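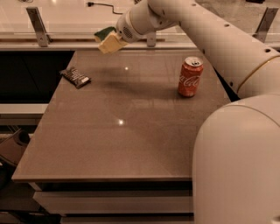 3.2 Coalition discipline and household prices

The second phase of the reform programme began when the governing coalition lost its majority in the lower chamber and had to bargain for each budget line. Most accounts of this period look at energy tariffs and the exchange rate. We look at a smaller matter, the list of controlled household prices, which the ministry of trade reviewed every July. The list covered 22 kinds of goods, most of them cheap and bought often. A kitchen sponge with a pale yellow foam body and a green scouring layer, like the one in Figure 2, is typical of the cleaning goods section. Items of this sort carry little weight in the consumer price index, but they were named again and again in floor debates, and deputies from both wings of the coalition treated them as a test of whether the government meant to withdraw from price setting.

Kokkonen's earlier work on the programme argues that the list survived as a leftover of the previous administration and had no supporters of its own. Our reading of the committee minutes points to a different account. The smaller coalition partner asked for the list to be kept in both of the sessions we examined, and on each occasion gave up a demand on provincial transfers in return. The larger partner gained room on tariffs. Price controls were in this sense a currency inside the coalition, and their value depended on how visible they were to voters in the districts where the smaller partner was weakest.

We coded each intervention in the debates by speaker, party and the good mentioned. Where a speaker mentioned more than one good, each was entered separately. Interventions of fewer than 100 words were kept if they contained a clear position for or against control. Coding was done by Saimi Kokkonen and checked against the printed record. Disagreements were settled by returning to the full text of the sitting.
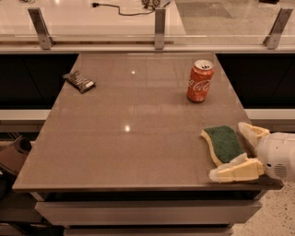

Figure 2. Packaged and household goods.

The results vary by type of good. Food staples were defended by all parties and tell us little about divisions within the coalition. Soft drinks and confectionery were dropped from the list early, with hardly any debate. Cleaning goods are the most useful case, as the two partners voted differently on them and said why. Deputies Muñoz and Drullard, who sat for the same party but for different provinces, took opposite sides in the second session. Muñoz wanted full release within a year. Drullard proposed a gradual release in up to 3 steps, with retailers reporting their prices at each step, and this was the version adopted.

The adopted text was weaker than it looks. It set no penalty for late reporting, and the provinces were left to decide which shops had to report at all. In Josen, the province with the most detailed records, the reporting duty was applied only to large supermarkets. Small shops, where poorer households did much of their buying, fell outside it. We return to this gap in Section 4, where the provincial records are compared with the national series.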